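Paving robot keeps stopping dead in the plaza, anyone else?

Page 1 of 1

kerbcrawler_6
Morning all. Bit of a moan and a question. We run a delivery robot across a big open plaza, called Rulluvlow on our job sheets, and since March it's been throwing emergency stops in the same area. It rolls along fine, then bang, brakes full on, lights flashing, and it sits there until one of us walks out and resets it. Last month we logged 278 stops. Before the update it was 6! The fault code is 145 every time, which the manual calls "ground plane lost" and leaves it at that. Any ideas?

tinmule
Dirty sensor. It's always a dirty sensor. Give it a wipe and stop reading manuals.

kerbcrawler_6
Wiped it, swapped it, wiped the new one. Same code within the hour.

postbox_pete
We had 145 on our Trindov unit and it was the floor. Very dark paving next to very light paving, low sun, and the depth camera decides the dark bits are holes. What's yours laid in?

tinmule
If it was the paving it would have done it before the update as well. Sorry, not buying it.

postbox_pete
Unless the update made the drop detection fussier, which ours did — they'd had one go down some steps, so they turned it right up. Check the release notes for anything about cliff thresholds.

kerbcrawler_6
Ooh. There is a line about "improved edge response". I'd skipped right past it.

marshmallow_ohms
Please don't just turn it back down though. I work on the Mousavi ones and someone did exactly that, and it went off a loading dock with 400 quid's worth of shopping in it. Could have been somebody's foot. Until you know, I'd put a person with it or keep it off that stretch.

tinmule
Bit dramatic. A stopped robot in the middle of a walkway is a trip hazard too, you know.

marshmallow_ohms
It is, and I'd still take that over one that can't see a step.

kerbcrawler_6
Fair points both. It's got a minder for now, and I've put a clip of one of the stops up on Wistia for the support people. They want the stops plotted against time of day, so that's my afternoon gone.

The stops do bunch up out on the open part, well away from the pavilion, so I'm coming round to Pete's idea. The paving is a chequered pattern, dark reddish-brown squares and lighter grey ones, and the far ones go almost white in bright light. I'll try a slow run after tea when the light's softer and post the numbers, whichever of you it upsets.

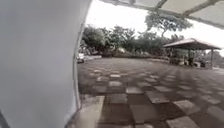
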